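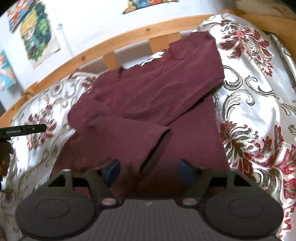 Rule 14 of the Makori handling standard ran to one sentence. A garment shall not be released until its lowest edge is in contact with the receiving surface.

Neema Mollel had written it in October, and by spring it had been cited in 23 deviation reports. She read the latest one at her desk in the Tranden office. Episode 402, maroon garment, domestic bedroom. Operator: Kibet Nzioka. Deviation: released early. Justification: see operator.

She called him.

"The field is for the justification," she said.

"It wouldn't fit."

"It takes 88 characters."

"The rule says lowest edge," Kibet said. "I had it by the shoulder. Which edge is lowest depends on how it's hanging, and it changes while you lower it. First it was a cuff. Then it was the hem. Then the cuff touched down, so by your wording I could let go, with most of it still in the air."

"And you let go."

"No. I let go when the hem was a hand above the bed. The cuff had been down for a while. The reviewer marked the hem."

Neema opened the standard. Section 3 defined surface, jaw, dwell and release. It did not define edge. The Prenach team had asked for a definition in their first round of comments, item 10, and she had answered "self-evident" and closed it.

"What would you write?" she asked.

"Lower until the cloth stops pulling on the jaws. Then open."

"A reviewer can't see pull."

"A reviewer can see it go slack."

She typed slack, deleted it, and typed it again. Slack would need a definition, with a drawing. The drawing would need a garment, and garments differed: knitted things went slack from the bottom up, and coats hardly at all.

"Is it still on the bed?" she asked.

"It's someone's bed. I folded it and put it on a chair."

"With the gripper?"

"With my hands. Is there a rule?"

She searched. Rule 31 covered return of items to the household, and required that they be left as found.

"How did you find it?"

"In a heap."

Neema filled in the deviation form herself, under her own name this time, and moved on to Rule 31.

Comments (3)

pellworm: We have a "self-evident" in our own comment log. I went and reopened it after reading this.

R. Tavish: Wouldn't the reviewer need both edges marked before calling it a deviation? Otherwise good.

gantry_b: More of these two please. Is there one about Rule 31?

We use cookies to remember your reading settings. Accept | Manage

Contact | © Gestier Stories, 2022-04-26 | Back to top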